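Why Do Babies Chew on Everything?

Hi, it's Katia again! My baby cousin chews on her toes, my sleeve, the TV remote and once a whole birthday card. I used to think she was just hungry. She wasn't - she was getting teeth!

Your baby teeth start growing before you're even born. They hide under your gums like seeds under dirt. Most babies see the first one pop up when they're six months old or so, usually on the bottom, right in front. Pushing through makes the gums sore, and chewing on something firm feels good because it presses back. Bumpy rings are great for this, and they're easy for tiny hands to grab.

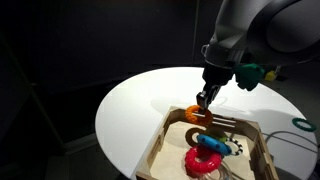
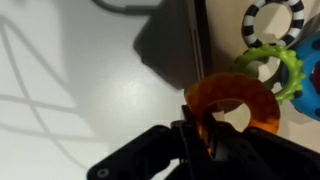
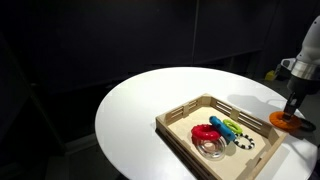 How many baby teeth do you get?
Most kids get 20 of them, ten on top and ten on the bottom, and the last ones are usually in by age three.

Babies have another reason for chewing, too. Their mouths are really good at feeling things! When my cousin munches on a block, she's finding out if it's hard or squishy, smooth or rough. You'd use your fingers for that (I hope).

Want to help a teething baby? Ask a grown-up to put a clean ring in the fridge for a bit - the cool feels nice on sore gums. Wash it after it lands on the floor, and keep small things like beads and coins way up high.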